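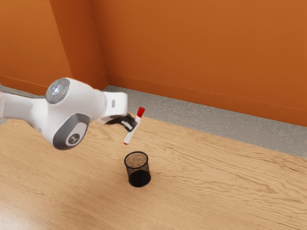

The Long Middle of the School Year

Teachers at Latora, a district of two middle schools and one high school, used to give a final grade on every paper the first time it came in. A student who got a 62 in August carried that 62 until winter break. Two years ago the district stopped doing that for writing and math, and students may now turn in a piece of work again until the unit closes.

The rule is short. A student who wants a second try fills out a half-page form, says what went wrong, and meets with the teacher before school or at lunch. The new grade replaces the old one. Homework is left out, and so are final exams.

In the first year, 502 students used the form at least once. Most used it for math. The English teachers had expected the bigger pile and had cleared shelf space for it - the math department ended up borrowing the shelves.

Feng Middle School, the smaller of the two, has had the most trouble with scheduling. Its buses arrive 39 minutes before the first bell, and that time also has to cover breakfast, band sectionals and locker problems. Teachers there now take retry meetings in pairs, one math and one English, in the library. Students sign up on a sheet by the door. On busy mornings some are sent back to try again at lunch.

The complaints have changed over time. At first parents worried that students would stop studying for the first test. Some did, and a few still do. Lately the concern has been the workload. A teacher with five sections may read the same essay three times, and the contract doesn't pay for the third reading. The district has set aside money for 200 hours of extra grading this spring, to be split among the three buildings.

Skakik High keeps its own version. Retries there close a week before the unit does, and a student needs to have finished the practice problems first. Teachers say the earlier cutoff spreads out the grading. Students mostly say it's too early.

The district will look at the rule again in August, before the new handbook goes to the printer. One proposal would limit each student to three retries per class. Another would add science.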